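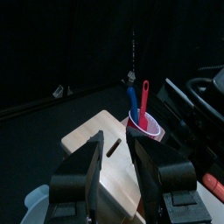
Lostberg Kitchen Inspection: Prep Surface and Small Utensils
Date: August 24, 2022

1. Cutting board, wood. Surface checked for splits, raised grain and deep knife marks. Pass.
Comment: oil again in December.

2. Board handle slot. Check inside edge for splinters and trapped food. Pass.
Comment: use a bottle brush; a cloth misses the ends.

3. Utensil cup, red plastic, white rim. Empty and check base for standing water. Fail.
Comment: residue at base. Wash, air dry, recheck.

4. Red spatula, blue-handled utensil. Check for cracks and melted edges. Pass.
Comment: both store handle up. Reverse if space allows.

5. Clearance, cup to stove: 50 cm minimum. Pass.

Items 1 to 4 repeat every 8 weeks.

Zurka Site Services | Contact the inspection desk | © 2022 | Back to top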